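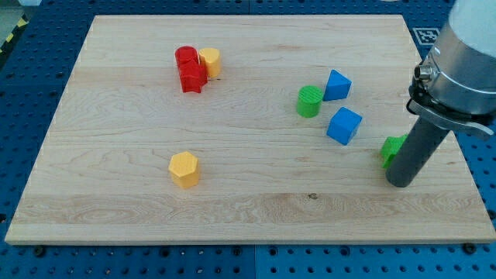 **Loan Phan**
Estudiante de tercer curso de Periodismo, itinerario de Cultura y Espectáculos

Informe del proyecto de asignatura, febrero de 2024
Tutora: Thư Mạch

# La separación que no se anunció: cómo la prensa del corazón contó la pausa de Neltik

## 1. Punto de partida

Neltik es un dúo de pop melódico formado por un cantante y una pianista que fueron pareja durante buena parte de su carrera. En julio publicaron un comunicado de cuatro frases en el que decían que la gira del disco *Đồng* se interrumpía y que cada uno iba a dedicarse un tiempo a sus propios proyectos. El texto no hablaba de ruptura, ni sentimental ni profesional. Tampoco daba fecha de regreso.

En las semanas siguientes se publicó mucho sobre ellos, casi siempre a partir de esas cuatro frases. Este trabajo estudia qué hicieron los medios de espectáculos con un comunicado que decía tan poco: qué añadieron, de dónde lo sacaron y cómo respondió el público en los comentarios.

La idea inicial era otra. Yo quería comparar las críticas de *Đồng* en prensa especializada y en prensa generalista, pero al reunir el material vi que las críticas del disco eran pocas y que la mayor parte de lo publicado trataba de si los dos seguían viviendo en la misma casa. La tutora aceptó el cambio de tema en la segunda reunión, con la condición de que el corpus quedara cerrado antes de empezar a leer.

## 2. Preguntas

Trabajé con tres preguntas:

- ¿Coincide lo que promete el titular con lo que contiene la noticia?
- ¿Qué fuentes se citan y cuántas de ellas se pueden comprobar?
- ¿Hablan los comentarios de lo mismo que habla la noticia?

Dejé fuera la televisión y los vídeos cortos. Me habría gustado incluir al menos las tertulias de la tarde, pero no tenía acceso a las grabaciones completas y no quise trabajar con fragmentos elegidos por otras personas.

## 3. Material y método

Reuní 200 noticias con el buscador Findby, usando el nombre del dúo, el del disco y las palabras «pausa», «separación» y «gira». Descarté las repetidas, es decir, las que reproducían sin cambios un texto de agencia ya incluido. Cuando una web había modificado solo el titular, conservé las dos versiones, porque el titular era una de las cosas que quería estudiar.

Una parte importante del corpus procede de Stumton, un portal de famosos que publicó sobre el tema casi a diario. Esto desequilibra la muestra y lo tuve en cuenta al leer los resultados: en cada apartado miré primero el conjunto completo y después el conjunto sin Stumton.

Para cada noticia rellené una ficha con el titular, la entradilla, el verbo principal del titular, las fuentes mencionadas, la longitud y el tema real del texto. El «tema real» es una categoría mía. Lo anotaba después de leer la noticia completa y sin volver al titular, en una frase corta. Luego comparaba las dos cosas.

De los comentarios tomé una selección de 700, repartidos entre las noticias que tenían la sección abierta. Los clasifiqué según hablaran de la relación, de la música, del propio medio o de otra cosa. Un mismo comentario podía tener dos etiquetas.

Thư Mạch revisó 10 fichas elegidas al azar sin ver mi clasificación. Coincidimos en casi todas. Donde no coincidimos fue en la diferencia entre «rumor» y «opinión del redactor», así que reescribí las definiciones y repasé las fichas afectadas. Fueron dos tardes de trabajo que no estaban en el calendario.

## 4. Resultados

### 4.1. Los titulares

El recurso más frecuente es el titular que anuncia una reacción sin decir a qué. «La decisión que ha sorprendido a todos», «El gesto que lo cambia todo», «Lo que nadie esperaba de Neltik». En la mayoría de estos casos la decisión o el gesto es el comunicado de julio, que el lector habitual ya conocía. La noticia vuelve a contarlo desde el principio y añade uno o dos párrafos de contexto.

El segundo grupo son los titulares en forma de pregunta. «¿Vuelven juntos?» aparece con pequeñas variantes a lo largo de todo el periodo estudiado. Ninguna de las noticias tituladas así responde a la pregunta. Varias terminan remitiendo a «las próximas semanas».

El tercer grupo, más pequeño, es el de los titulares que dan el dato: «Neltik suspende las fechas pendientes de su gira». Corresponden sobre todo a prensa local de las ciudades donde había conciertos previstos. Son también las noticias más cortas y las únicas que explican cómo pedir la devolución de las entradas.

En cuanto a los verbos, predominan los de emoción y los de revelación: «sorprende», «emociona», «confiesa», «rompe su silencio». Este último me interesó especialmente. Se usa para presentar una entrevista a la pianista, pero también para hablar de una fotografía publicada sin texto y de una actuación en una boda familiar. En esos dos casos no hubo declaraciones.

### 4.2. Las fuentes

La fuente más citada es «el entorno de la pareja». Le siguen las redes sociales de los dos músicos y otras webs de espectáculos. El comunicado original se enlaza pocas veces, aunque casi todas las noticias lo resumen.

Intenté seguir algunas afirmaciones hasta su origen. La que mejor pude reconstruir es la de la supuesta venta de la casa. Aparece primero en Stumton como pregunta («¿Piensan vender?»). Otra web la recoge al día siguiente como rumor, citando a Stumton. Una tercera la da como un hecho y cita a la segunda. Días después, Stumton publica una nueva pieza en la que dice que «varios medios aseguran» que la casa está en venta. El recorrido completo vuelve al sitio del que salió y en ningún paso aparece un documento, una agencia inmobiliaria o una persona con nombre.

No he podido saber si la casa estaba en venta. El objetivo del trabajo tampoco era averiguarlo, pero lo dejo dicho porque fue lo primero que me preguntaron en la presentación intermedia.

La entrevista a la pianista es el único texto del corpus que pasa de 1.000 palabras. En ella habla durante varios párrafos de la grabación de *Đồng*, de por qué eligieron un piano vertical con los fieltros gastados y de un arreglo que descartaron a última hora. Las noticias que se escribieron después a partir de esa entrevista recogen una sola respuesta, la que dice «nos llamamos casi todos los días». Según el medio, la frase significa que hay reconciliación, que solo quedan asuntos de trabajo o que ella lo echa de menos.

### 4.3. Los comentarios

Esperaba encontrar una conversación centrada en la relación, y en buena parte lo es. Hay seguidores que los acompañan desde el primer disco y que escriben como si se dirigieran directamente a ellos: les desean salud, les piden que se cuiden, les recuerdan un concierto concreto. También hay bandos, aunque menos agresivos de lo que suponía.

Lo que no esperaba era el peso de los comentarios sobre el propio medio. Muchos lectores se quejan de haber entrado por el titular y no haber encontrado nada nuevo. Algunos resumen la noticia en una línea para ahorrar la lectura a los demás, y esos comentarios suelen estar entre los mejor valorados. Uno de ellos, debajo de una pieza titulada «El anuncio que los fans soñaban», dice solamente: «No hay anuncio. Van a reeditar el primer disco en vinilo».

Los comentarios sobre música aparecen casi siempre bajo las noticias que hablan de música. Parece una obviedad, pero varios redactores con los que hablé de manera informal me habían dicho que al público de esta sección las canciones no le interesan. En mi muestra, cuando se les ofrece un texto sobre las canciones, los lectores hablan de las canciones.

## 5. Dificultades

Algunas páginas cambiaron de titular mientras yo recogía el material. Al principio no guardaba copia y tuve que eliminar varias fichas porque ya no podía comprobar la versión que había leído. Desde la segunda semana guardé cada página en PDF.

Findby ordena los resultados por popularidad y no permite ordenarlos por fecha. Es probable que falten noticias de blogs pequeños y de prensa local.

La categoría «entorno» también dio problemas. Puede referirse a un representante que prefiere no dar su nombre, a un conocido o a nadie en concreto. Desde fuera no hay manera de distinguirlo y las traté todas como fuentes no comprobables. Un redactor podría considerar injusto ese criterio — y en algún caso tendría razón.

Por último, soy oyente de Neltik desde hace años. Compré entrada para uno de los conciertos suspendidos. No creo que haya afectado a la clasificación, aunque sí a la elección del tema.

## 6. Conclusiones

La cobertura de la pausa se sostuvo sobre muy poca información nueva. El comunicado, la entrevista y la reedición en vinilo son los tres hechos comprobables del periodo, y el resto del corpus los repite, los interpreta o los anticipa. La distancia entre titular y contenido es mayor en los portales dedicados a famosos que en la prensa local, y se mantiene cuando se retira Stumton de la muestra.

Los lectores perciben esa distancia y la comentan. No puedo afirmar que dejen de entrar por ello. Para eso harían falta datos de audiencia que los medios no facilitan a estudiantes; los pedí por correo a dos de ellos y no obtuve respuesta.

Si el proyecto continúa el próximo curso, incluiría las tertulias de televisión y haría entrevistas formales a redactores de la sección. También convendría comparar este caso con el de un grupo sin historia sentimental entre sus miembros, para ver si una pausa en la gira recibe entonces la misma atención.

## Anexos

Las fichas completas y las definiciones de las categorías, en sus dos versiones, se entregan en carpeta aparte. Los comentarios se han copiado sin el nombre de usuario.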